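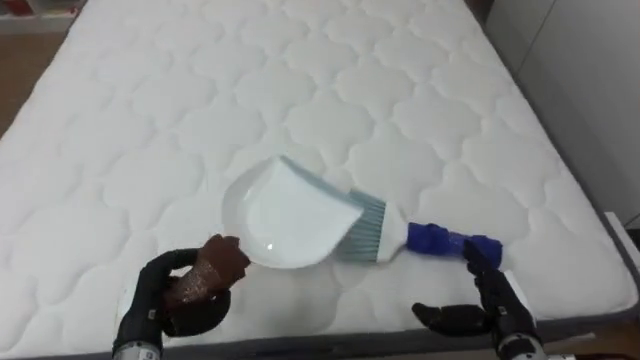
Valtudum Kitchen Board > Soups and Beans

bean soup, salt before or after?

pilevside_pot
Hi all, I make a big pot of white bean soup every Wednesday and my skins keep splitting. I soak them overnight with 2 spoons of salt, then simmer with a bay leaf and an onion. Should I leave the salt out until the end, like my grandmother did?
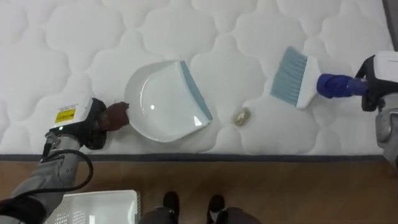 rallus
Oh, keep salting the soak, please! I did it your grandmother's way for years and my beans were always tough outside and chalky in the middle. I'd look at your flame first, as a hard boil knocks them around terribly. You want the surface barely moving, with the skins plumped up like the puffy quilting on a white mattress, and smooth all over. Mine take almost 2 hours that way.

pace4
I have to disagree a little, dear Rallus. Salted soaking made mine mushy, and I like a bean that
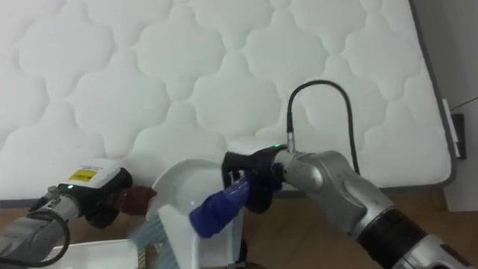

holds its shape in the bowl. I soak in plain water and salt when they're just tender.

rallus
Could be older beans, Pace! Mine only soak 9 hours or so, then I rinse them well.

pilevside_pot
Thank you both, I'll turn the flame down and try half a pot each way.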